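Urkar hand gripper pair (left and right)
Tedcombe Robotics Club kit pages

Price: £500 the pair, tag cubes and cables included
Made by: the Urkar project group at Tedcombe, finished and boxed by Bunting
In the box: left gripper, right gripper, fitted soft fingers, one spare finger set in the other firmness, tag cubes, two cables, hip recorder with clip, printed task sheets
Lead time: 3 weeks
Page updated 22 Oct 2025

Hello! I'm Dennis Bloxham and I look after the kit side of the club, so if you order a pair of these it'll be me who packs them and me who answers when you write in asking which way round the fingers go. (Thick end in the socket. Push until it stops.)

The Urkar started as a student project and I'd say it still is one, just with a proper box now. The idea is that you hold a gripper in each hand and do an ordinary job with them, such as wiping a sink or putting a cup away. The recorder takes down what the hands did, and back at the bench your team uses those recordings to teach the robot arm the same job. Our students took to it straight away, far faster than they ever did to steering the arm with a game pad, which mostly ended in sulking.

Zihan Long drew the first finger when she was in her second year with us and she's still the person I go to when I want to change anything on it. It's a soft fin that bends round whatever it meets, so you can squash it against a sponge or close it on a cup handle without thinking too hard. I've been very rude about other grippers on this page in the past, and Zihan made me take that out, but I will say I've had a lot of hard plastic claws through my hands and I never want to pick up a bar of soap with one again.

What it's like to use

Odd for the first few minutes, then fine. You squeeze to close and let go to open, and the spring does the rest. Your wrists do most of the work, so please start people on short runs! We do runs of 60 seconds with the younger ones and swap over. Adults always think they can go on for longer and then complain about their thumbs on the drive home.

The cables are the one thing I'd still like to change. They run from each gripper back to the recorder, and if you reach across yourself you will hook one on your elbow. We tell everybody to clip the recorder on first, then plug in, then pick up the grippers, and to unplug in the opposite order. Write it on the wall. We have, and we still get somebody walking off with a gripper attached to them.

The tags matter too. Those are the black and white squares, and the software needs a clear look at them to work out where each gripper has got to. Keep them clean and flat. Don't laminate them, the shine upsets everything (ask me how I know). If one gets scratched I'll post you a new set for nothing, just tell me left or right.

Fingers

You get two firmnesses. The soft ones are what I'd leave on for anything round or slippery. The firm ones are better for flat things like books, cards and box lids. Swapping takes a minute once you've done it a few times: pinch the base, rock it towards you, pull. It's stiff when new and a drop of washing-up liquid in the socket helps no end.

They do wear. Ours get tatty at the tip well before they stop working, and a tatty tip is fine for practice, though I put fresh ones on before a competition. Spare fingers come in packs of 12, and one pack saw our whole club through last year's season with a few left in the drawer.

Can they get wet?

Splashes, yes. Under a running tap, no. If your task has a sink in it, do what most teams do and practise dry. The wiping movement is the same and you don't have to mop up after. If one does get a soaking, take the finger out, leave it somewhere warm overnight with the socket facing down, and don't plug it in to "see if it still works", please!

Will it work with our arm?

If you've got a Cosunel arm, any of the school ones, then yes, and the matching end piece takes the very same fingers, so what your hands did and what the arm does line up nicely. For other arms, have a word with me first. We've had two teams make their own bracket and both got there in the end, but one of them lost most of August to it and I'd like you to go in knowing that.

You'll need a laptop as well. It needn't be a fancy one for collecting the recordings, though the learning part is slow on an old machine and we tend to leave ours going over lunch.

Who it suits

Clubs and sixth forms, mainly, and first-year university groups who want something on the table in their first term. One pair is enough for a team of four if you share out the jobs: one on the grippers, one watching the laptop, one setting the objects back between runs, one keeping the log. The log is the job no one wants and it's the one I'd give to your most careful person. Half our bad results have come down to a run labelled with the wrong task.

I wouldn't get it for under-elevens. The grip is sized for bigger hands and the little ones end up using both hands on one gripper, which is very sweet and no use at all.

The sink task

I get asked about this more than anything else because it's the one on our task sheets that everybody wants to try. It's a good one. You've got a sponge to deal with, a tap to keep clear of and a few bits and bobs round the rim that are easy to knock, and people soon start arguing over the best way to hold things. Set your sink up low enough that the person can lean over it comfortably, leave room for chairs and elbows, and do more runs than you think you'll need. Move the objects a little between runs as well. Teams who leave everything in the same spot end up with an arm that can only manage that spot, and then someone nudges the cup at the competition and it's all tears.

Ordering

Write to the kit desk with your club name, which arm you have and whether you want firm or soft fitted to start with. Schools can pay on invoice. Returns are fine if it's still in one piece, and if it isn't, send it anyway and I'll see what can be done, as Bunting are good about repairs and we keep old shells for parts.

If you'd like to try before you buy, come along to a club evening and have a go on ours. Bring a jumper.

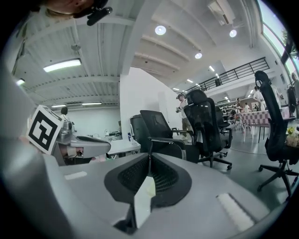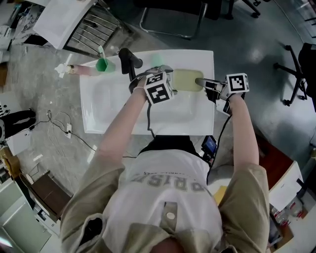
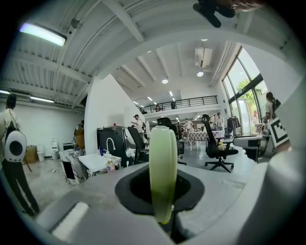
Hand grippers with their tags. Middle picture: one in each hand over the sink, with the right one up against the sponge.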